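Reports > Visits > Wodolthorpe open day

Can it clear a table yet? An afternoon at Sterngate

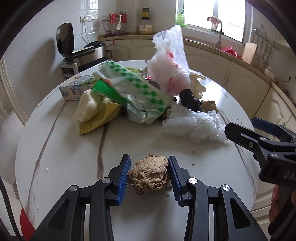 A reader who had been in February wrote to ask why anyone would bother, when a trash can and a forearm do the same job in 10 seconds. I had that line in my head the whole drive to Wodolthorpe and I can't say I lost it on the way home.

Sterngate opens its test kitchen to visitors twice a year. You sign a sheet, you get a sticker, and you stand behind a strip of tape. The part I came for was the messy table: food scraps, crumpled wrappers, a plastic bag, foam net or plastic wrap, crumbs. So far the clearing is done with grippers held by hand, and the machine is supposed to learn from that later. I asked how much later and got a talk about progress.

To be fair, they picked a hard job. A lumpy brown thing with a cracked skin gives two padded jaws something to close on. Crumbs don't. Neither does a thin bag, which folds whichever way it likes. I asked about wiping down afterward and was told that wiping is "a separate task" - so is taking the trash out, I suppose.

The Pirkar people had the next room, with an arm folding dish towels. It did 19 while I ate my sandwich, and two of them I would have put in a drawer. The Nedeljković stand was shelf stocking for small stores, same size box every time, and that one I could see paying for itself. Real stores have dented boxes, though.

Parking was $2 and the coffee was free. The tour takes 90 minutes if you skip the video, and the side door by the loading dock has the shorter line.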